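July 31, 2018

Electric bill came this morning. 3045 kilowatt-hours for the billing period, which is more than we used in any month of last summer, and we were away for the first week of it. I had told Snædís the new windows would bring it down. She put the bill on the fridge under the magnet and went to work.

So I took the day to find out where it goes. The utility's website has an hourly chart now, if you dig for it. It lags a day. I printed the past two weeks and went through them with a pencil. The afternoons look the way I expected, high from two o'clock until the sun gets behind the neighbor's maples. The nights are the trouble. At three in the morning, with everyone asleep and the air conditioning set back, the house never drops under 300 watts. I don't know what could be running at that hour that needs so much.

Went down to the panel before lunch and switched off breakers one at a time, with the old Tralter meter clamped on the main. It took longer than it should have because half the labels are wrong. The one marked "dining" is the garage. The one marked "spare" is the upstairs hall and the doorbell. I wrote new labels as I went.

The garage circuit was the worst of them. The second freezer is out there, and the door seal is cracked along the hinge side. We keep bread in it and not much else. The dehumidifier in the basement came next. It was set to 30 percent, so it can hardly ever shut off. I moved it up to 50 and will see if the basement starts to smell. 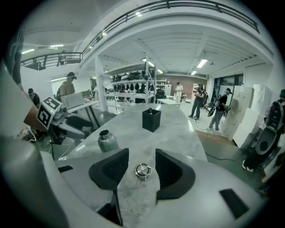

Afternoon

Called Varkton about the solar quote. They still want to put the panels on the west side and they still will not say what happens to the price if we wait until September. The man was polite. He said the quote was good for six weeks and then said it might be longer. I asked for that in writing.

Ea Bergmann stopped by at four to return the ladder. She and her husband had the Juhl heat pump put in last fall, out at their place in Girnthorpe, and she says the winter bills were lower but the summer ones came out the same. She thinks we should fix the attic hatch before spending money on anything else. I went up after she left and held my hand along the edge of it. Hot air all the way around. There is no weatherstripping on it at all.

Snædís got home at 6 and I showed her the chart. She wants to keep the freezer until the corn is in. We agreed on a new seal, and if that costs too much the freezer goes.

To buy: foam tape for the hatch, freezer seal (write down the model number first), label stickers.

Too warm to sleep upstairs, so we are leaving the air on tonight.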